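Robotik-AG Kerberg – Greifer lässt die Flasche fallen

Tarik_Y
Stand 17. Februar 2020: 92 Versuche, 35 Fehlgriffe. Schlimm ist vor allem die durchsichtige Flasche. Mit den Klötzen gibt es kaum Ärger. Hinten steht die zweite Kiste zum Ablegen.
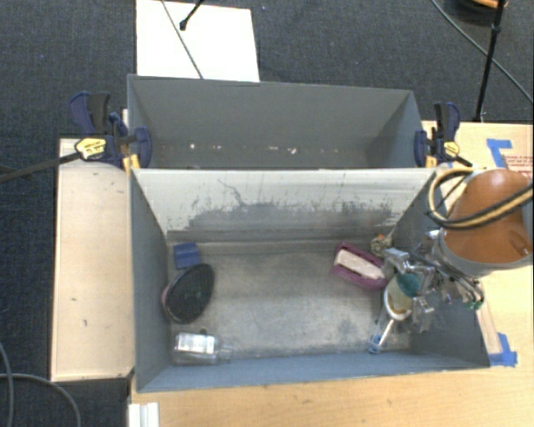
Ilango
Ich würde erst die Greifkraft senken – dann den Rest.

Sowmya N.
Sehe ich anders. Das Modell hat über 823 Bilder, davon 13 mit Flasche. Da hilft keine Greifkraft.

Tarik_Y
Bis Mai machen wir neue Bilder. Kraft teste ich trotzdem.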